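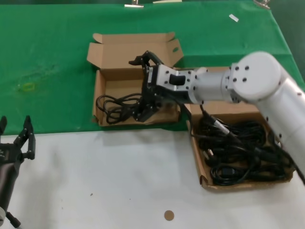 Kabelkarton, Greifer drüber. Dienstag.

Budgetliste muss heute noch raus. Halb neun angefangen, jetzt schon wieder Mittag und ich hab drei Zeilen. Haworth will für das nächste Quartal alles in einer Tabelle, getrennt nach Verschleiß und Anschaffung, und was bis morgen nicht drinsteht, gibt es nicht. Gut. Also los.

Finger zuerst. Atus verlangt 199 Euro pro Paar, Akier 220, dafür ist bei Akier der Versand schon drin. Bei Atus kommt er noch drauf und steht natürlich nicht im Angebot, hab zweimal gesucht. Hinmailen. Ich will zwei Paar auf Reserve, mindestens. Letztes Mal nur eins bestellt und dann sechs Wochen auf das zweite gewartet, das mach ich nicht nochmal mit. Lieferzeit in die Tabelle, eigene Spalte!

Dann die Kabelaufgabe. Kabel aus einem Karton in den anderen, klingt nach nix, ist aber das, was bei uns am meisten Zeit frisst. Zeit heißt Verschleiß, Verschleiß heißt Geld, das muss ich im Antrag irgendwie so hinschreiben dass es jemand versteht, der noch nie einen Greifer gesehen hat. Zwei Sätze, nicht mehr. Hab jetzt vier und die sind alle schlecht.
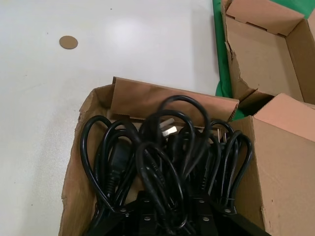

Netzkabel mit Steckern. Karton am Rand ausgefranst.

Kartons: durch. Pappe franst aus, reißt ein, und dann stimmt der Rand von einem Tag auf den nächsten nicht mehr. Will Kunststoffkisten, stapelbar, eine Größe für alles. Im Lager in Dutatville gäb es welche, 66 Euro das Set. Würde ich sofort nehmen. Aber die Maße fehlen im Katalog, und wenn die Wand zu hoch ist, kommt der Arm nicht vernünftig rein. Muss anrufen. Nicht mailen, da antwortet keiner vor Freitag. Ein paar Kartons trotzdem behalten, zum Vergleichen.

Grünes Tuch auch auf die Liste, das alte hat Flecken und Falten. Am besten Meterware, da such ich noch. Und Klammern, mehr Klammern. Kleinkram, geht unter Verbrauch, da fragt eh niemand nach.

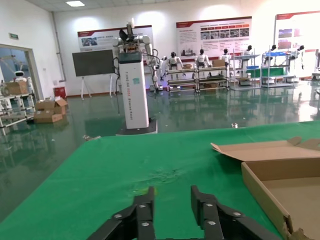

Bleibt der große Posten, Wartung. 800 Euro sind dafür im Topf, stehen da seit Jahresanfang, hat keiner angefasst. Frage ist, ob ich davon die Finger bezahlen darf oder ob das unter Anschaffung läuft. Wenn Wartung: zwei Paar von Akier und vom Rest die Kisten, passt locker. Wenn Anschaffung, dann neuer Antrag, Unterschrift, nochmal Unterschrift, und vor September wird das nichts. Ich schreib Wartung rein und wate ab, wer meckert.

Zweiter Arm links braucht auch mal eine Durchsicht, hab ich bisher nirgends eingeplant. Termin bei Atus anfragen, wenn ich wegen dem Versand sowieso schreibe. Vielleicht geben die Rabatt wenn man beides zusammen nimmt - vielleicht auch nicht, beim Preis waren die bisher stur.

Offen: Versandkosten Atus, Kistenmaße, Stoffpreis, die zwei Sätze. Kaffee ist auch alle, kommt aber aus einem anderen Topf. Um vier Besprechung, bis dahin muss die Tabelle wenigstens so aussehen, als wär sie fertig.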